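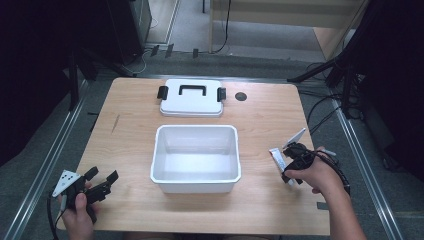

Tips for recording box-packing demos at home

I've got 328 packing runs saved for our Vikero project now, and these habits save me the most grief. Take the lid off first and lay it flat behind the box – you want it close, just not where your wrists go. Start every run with the box empty! Keep both grippers in view, even when only one is holding something. I pick up small tubes upright and squeeze gently (too hard and they pop out sideways). Check your cables before you hit record, too. And if you fumble, keep going – my fumbles go in a folder of their own, and I sort them at the end of the day.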